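Windby Waist and Core Trimmer Belt

Home > Fitness > Slimming and Toning > Belts and Wraps

Item 277
Sizes: S/M, L/XL
Color: charcoal
Closure: hook and loop
Care: hand wash, hang to dry, no bleach
In stock

We held off on carrying this one for a long time. Customers kept asking for a waist trimmer, and our answer was that a belt doesn't trim anything. We still think so. The Windby is on the shelf now as a warm, snug belt for people who like a warm, snug belt, and we would like you to read this page before you put it in your cart.

What the maker says

The box says the Windby "melts inches while you move." It says your middle will look smaller after one session. That second claim may well come true. You sweat under the belt, you lose a bit of water, the belt squeezes you, and the tape measure gives you a nicer number until you have a drink and sit down for a while. Fat is another matter. Sweating in one spot does not burn fat in that spot, and we have yet to see a belt maker show otherwise.
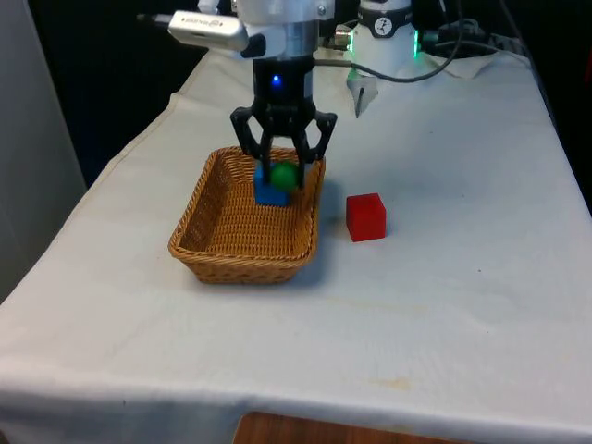 Wicker basket on a white cloth, with a robot arm over it.

The box also talks about "thermal core activation." We wrote to Windby in August to ask what that means. The reply thanked us for our interest and repeated the phrase.

What we found

Dilruba Kumarasinghe wore the S/M on her usual walks for 41 days. She kept her meals the same and weighed herself in the morning. Her weight at the end was close enough to where it started that she wouldn't put it down to anything. She did say the belt stayed put better than the Trosovow wrap we used to sell, which rolled up from the bottom every time she bent over. She also found the top edge scratchy with a thin shirt and wore a tank top under it after the first week.

Osvaldo Teixeira tried the L/XL on a rowing machine and gave up. It dug into his ribs at the front of each stroke. He went back to rowing without it and recommends you do the same.

One person walking and another one rowing is hardly a study. Then again, the box doesn't mention a study at all.

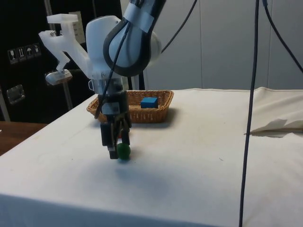
White robot arm above the cloth-covered table.

Fit

Measure around your belly button, standing up, without sucking in. S/M runs small. If you are between sizes, take the L/XL. You should be able to slide two fingers under the belt and take a full breath. Do not pull it as tight as it will go, whatever the leaflet shows.

The hook strip is wide and strong. It will also grab a sweater, a towel or the carpet, so close it before you throw it in a gym bag.

Who might like it

People who walk outdoors in cold weather and want their lower back warm. People who find that a belt reminds them to stand up straight (Lindalva Dantas in our office is one of them, and has hers on at her desk as we write). If you have already decided you want a trimmer belt, this is the best made of the four we looked at.
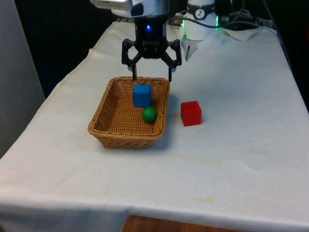
Who should skip it

Anyone who is pregnant, has had belly surgery, has high blood pressure or heart trouble, or gets heat rash easily. Ask your doctor if you aren't sure. Don't sleep in it. Don't wear it in a sauna. Take it off if you feel dizzy or short of breath, and drink water.

And skip it if you are buying it to lose weight. A decent pair of walking shoes costs more but you will get more out of them. So will a plain jump rope, which costs less. Both are on the Hijazi page under Cardio.

About the reviews

The maker's own site shows 1,709 reviews, nearly all with five stars. Many were posted the same week and a good number use the same sentence. We have not copied them over. Ours come from people who bought the belt from us, and so far there are 9. A few are below.

"Warm. Well sewn. Did not lose an inch, was told I wouldn't." Belmiro Rebelo

"Bought two sizes, kept the bigger one. Smells like a new tire for the first few days." Tarcísio Honorato
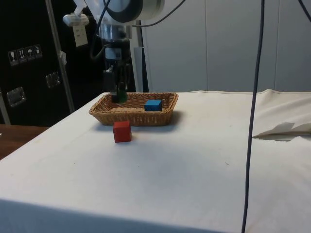
The smell does fade. Hang the belt outside overnight before you wear it, and wash it by hand once if that doesn't do it.

Returns

Unworn belts can come back within 30 days in the original box. Worn belts can't, for reasons you can guess. If the stitching or the hook strip fails in the first year, send us a photo and we will replace it.

Often bought with this item

Fonero foam roller, firm
Hijazi jump rope, plain
Cotton tank top, two-pack

Page last checked Sun 25 November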